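2022年12月31日，星期六　Stinthorpe 实验间　记录

接着改 Losari 的作业规程，主要是人与机械臂共处时的那几条。旧稿写“操作时无关人员退开”，Young-sook Na 认为没法执行，多远算退开，谁算无关，都没写。改为：上电后进入臂展范围的人须先出声，操作员应答后再走近；未应答按停机处理。

腕部相机每次开机先看一遍回传，确认画面里有谁、站在哪一侧，再解除制动。

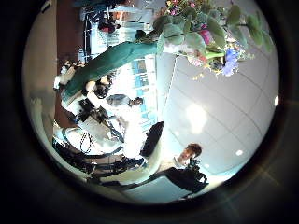

速度上限暂定每秒200毫米，有人在近处时一律用这一档，不许为赶进度临时调高。Skustent 那份内部指南里也有类似条款，措辞太绕，没有照抄。

线缆单列一条。地面和台边的线要归拢，跨通道的加压条，盘着的线不得落在臂的活动范围内。检查表第17项原来只有“线缆正常”四个字，Ilze Koppel 要求拆成外皮、接头、走向三格，分别签字。

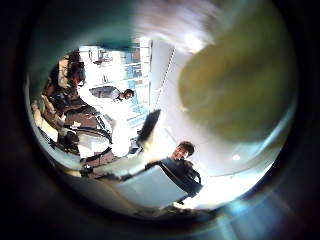

腕部相机视角，近处一人穿深色衣服，远处另有一人。

夹持花束一类的软质物品，规程原先没提。补充如下：
夹包装，不夹花头和叶片。
移动路径避开人脸高度。
递给人时先停稳，对方握住后由操作员发松开指令，不用自动松开。
夹爪内侧每班擦一次，有碎叶即清。
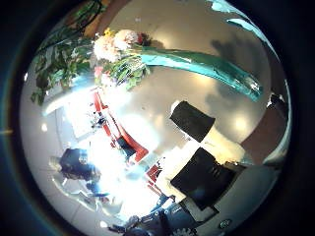

花束与青绿色包装，下方为夹爪手指。

文件编号沿用 238，版本号加一，旧版从共享目录撤下。Crabtree 那边还在用旧版，Ilze 发邮件通知。

未定：急停按钮要不要给旁站人员也配一个。Young-sook 赞成，我担心误按后重新回零太费时间。节后再议，先按现有的一个写。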